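What does a sponsor get for the back of a jersey?

My daughter's soccer club has a new shirt sponsor. I found out the way you find out about most things at this club, from a PDF attached to an email about parking. The sponsor is Grolline, which installs heating and cooling, and from July the kids will have its name across their shoulder blades. The email called this "a partnership built on shared values." I read it twice looking for the values and found a logo and a discount code.

I should say up front that I'm not against any of this. Shirts cost money. Field rental costs a lot more money. If a furnace company wants to pay for the under-tens to have matching socks, fine by me, and my kid thinks the new color is great. What bugs me is the language, and how quickly everybody starts talking as if a marketing budget were a moral achievement.

So I asked. The club's sponsorship contact is Yara Geagea, who answered my email the same evening and was a lot more patient than I would have been. The deal is worth $1,676 a season for 2 seasons. It covers shirts for the younger teams and part of the tournament fees. In return the company gets the shirts, a banner at the home field, a line in the newsletter and "the right to describe itself as a community partner in its own materials."

That last part is the one I keep chewing on. Go look at the Grolline website. There's a whole page on giving back, with 17 organizations listed, and our club is one of them. Add up what I'd guess those deals cost and you'd get something like one nicely equipped van. Maybe that's unfair. Maybe some of the others get more than we do. The page doesn't say, and these pages never do. You get "proud supporters" and "long-standing commitment" and no dollar figure anywhere.

The food bank deal

I might have let it go if I hadn't just been through the same thing at the food bank where I help out. A software company called Cikus sent us a team for an afternoon last fall. They all had the T-shirt. They sorted cans for two hours and took a very long group picture by the loading door, and afterward we got an invitation to be featured in their impact report. Nafula Nzioka runs our shifts, and she had to turn away her regulars that day to make room for them. She told me she'd have traded the whole visit for a pallet of rice.

To be fair to them, a couple of people from that group signed up on their own afterward, and one, Kianoush Nikzad, still comes in and is better at stacking than I am. I don't know how you'd count that. I suspect the impact report counted the hours and stopped there.

What I'd ask before signing

Our club will be doing this again when the deal runs out, so I wrote down what I'd want to know. Yara has a copy. I make no claim that it's complete.

1. How much, and when does it arrive? Ours is paid at the end of each season, so the club fronts the shirts. I didn't love learning that.

2. Who else is on the list? If a company sponsors everything in town, your name is mostly there to make the page longer. Horobets, the tire place, sponsors one thing, the swim meet, and people remember it.

3. What can they say about you, and for how long? Our agreement has no end date on the "community partner" wording. In theory they could be bragging about my daughter's team when she's in college.

4. Who picks the pictures? Companies love a picture, and once your logo is on their page you have very little say about what goes next to it.

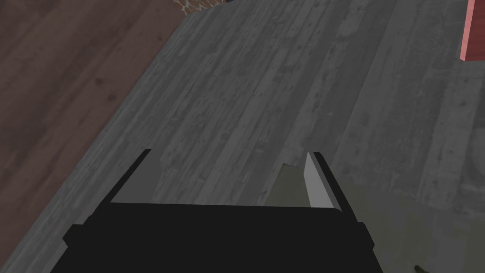
5. Can you say no to extras? The club was asked to bring kids to a showroom opening. It declined, politely, and nothing bad happened, but it would be nice to have that in writing.

6. What happens if they leave? Ronham paid for the nets and the scoreboard at the old field and then got bought by somebody. The new owners had never heard of us. The scoreboard still has the name on it and hasn't worked in a long time.

I sent a draft of this to Sabina Sýkora, who used to do fundraising for a living, and she thought I was being hard on small companies. Her view is that the local ones mostly mean it, and that asking a guy with a few trucks for a full accounting is a good way to get no shirts at all. She may be right. I'd still like the number on the page. If you're proud of it, print it.

Anyway, first practice in the new shirts is coming up. Mine is already a size too small, since they let the coaches' helpers order last. I'll wear it.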